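31 August 2023
Lounge, Fumerstead building

Spent the afternoon on the sofa question, meaning which pillows go where, a matter on which everyone has views. Long beige thing, tufted back, gray carpet. Current layout is blue at both ends, gray wherever it lands.

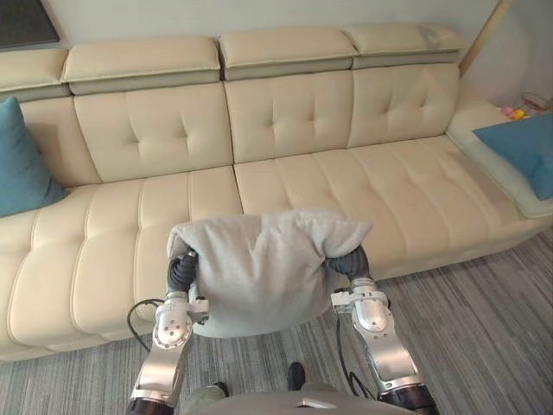
Yaowalak Phuthong wants the gray one in the middle. I said it would slide into the seam between the seats. She said try it for 20 minutes. Fine.

Blues: plump, turn seam down, set against the backrest. Piping on the armrest needs a brush, not today.
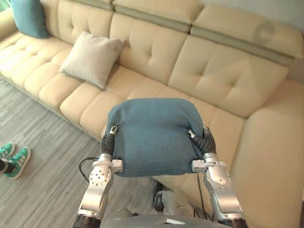

Do the blue ones go flat or upright?
Upright, seam at the bottom, leaning on the back panel. Flat is for naps.

Lint roller is nearly out. Order 3.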